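Ornwood Bench Forum – Storage and Workspace
Bins or trays for small boards and solenoids
Wednesday, posted by tinlid
Print this page | E-mail this thread

tinlid wrote:
I've been putting together the latch units for the Flurkerent display cabinets and I'm not happy with how the parts are stored. Each unit takes a small push-pull solenoid, a round driver board and a short harness. There are 33 units in the set. Until December everything came to me in cardboard boxes with the parts in bags, and I worked out of the boxes. Now it arrives loose in one big bag per type and I have to find somewhere to put it.

I bought yellow plastic bins, the open sort with thick rims, and pushed them up against each other at the end of the bench. They're strong and easy to wipe out. My problem is with what goes in them. Solenoids slide about on the bottom, the plungers work loose and the leads knot together. I can have a pile of them in a bin and spend longer untangling than fitting.

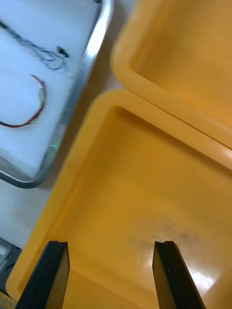 Is it worth putting dividers in bins this size? I think a bin is better left open and used for one kind of part, with anything that tangles kept in something smaller. Dividers I've tried in the past shift about and the screws get under them.

What do other people do?

oddsocket wrote:
I keep everything in bins and don't have this trouble. Fold the lead back on itself and put a paper band round it before the solenoid goes in. I did 200 that way for a vending job and didn't have one tangle. It takes a few seconds each. If you bought bins, use the bins.

greywasher wrote:
Paper bands are fine until you have to take them off again with gloves on. I'd go with trays. Rounded corners are easier to clean than square ones, and you want a lining of some sort so that the board doesn't skate when you put the screwdriver to the terminal block. Steel on its own is too slippery and it marks the underside.

Do you keep the bare boards on the bench as well? If you've got a steel tray, think about what's under the board before you put power on it.

tinlid wrote:
Thanks both. I did wonder about bands, but it's another thing to buy and another thing to sweep up.

I've got a shallow stainless tray on the bench now with white padding in the bottom, and I'm using it for the parts of one unit at a time. I take a solenoid and a board out of stock and they go in the tray together. Nothing gets powered in there, it all goes over to the test board first.

The arrangement I've settled on for this week is bins for bulk stock at the far end, the tray directly in front of me, and finished units in a lidded crate on the floor to the left.

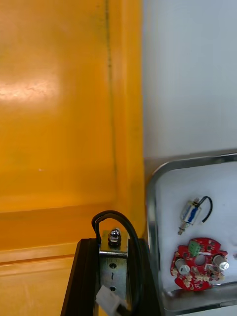

It means a bit more walking to and fro, or at least more leaning. The crate is the weak point. I keep kicking it and I can't put it on the right because that's where the stool goes. I may put a shelf under the bench for it, if I can find a board the right depth. The ones in the Stiro range are all too deep and I don't want to cut one down.

oddsocket wrote:
So you've now got bins, a tray and a crate to do the job of two bins. I don't see the gain. Each time you move a part from one container to another there's a chance to drop it or put down the wrong one.

greywasher wrote:
The gain is that you can see when something's missing. If the tray has parts left in it, the unit isn't finished. With two bins you only find out at the end of the day, when there's one board too many.

I will say that one tray is not enough. Get 2 and lay up the next unit while you wait for the glue or whatever it is you're waiting for.

halfpintvice wrote:
Coming at it from a bigger place. We get through roughly 2,000 small parts in a week and we gave up on open bins for anything with a wire on it. We use them for castings and brackets and nothing else. Lined trays for boards, hooks for harnesses.

Oddsocket's bands do work, I'm not arguing with that, but they work best when the same person packs and unpacks. Ours kept going missing and then people used sticky tape, and the residue got everywhere.

How are you storing the harnesses, tinlid? You've only talked about the boards and solenoids.

tinlid wrote:
Badly, is the short answer. I've had them in a bag hanging off the vice.

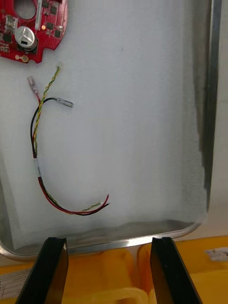 I did try hooks last year on a different job and went off them, mainly because the hooks I had were too thick and I was forever picking harnesses up off the floor. With these I'm not sure where I'd hang them from. There's a short clear sleeve part way round that holds the wires together, and either side of that they go their own way: the red and the black each end in a crimp terminal and the two don't point in the same direction, and the yellow and green are twisted together as a pair. Hang it by the sleeve and the crimps will catch on the next one along. Laid flat they take up more room than you'd think for something that small.

halfpintvice wrote:
Hang them over a dowel at the bend, then, and leave a gap between each. A length of dowel across two brackets is enough. Don't hang them by the crimps whatever you do, they'll pull.

oddsocket wrote:
Or lay them flat in one of the yellow bins, in layers, with a sheet of paper between. You've already paid for the bins.

greywasher wrote:
That's a fair idea, for once. I'd still have the dowel for the ones you need that day.

tinlid wrote:
I'll try the layers first as I've got paper here, and look for a bit of dowel at the weekend. The second tray is ordered. Still open to ideas about the crate.

Print this page | E-mail this thread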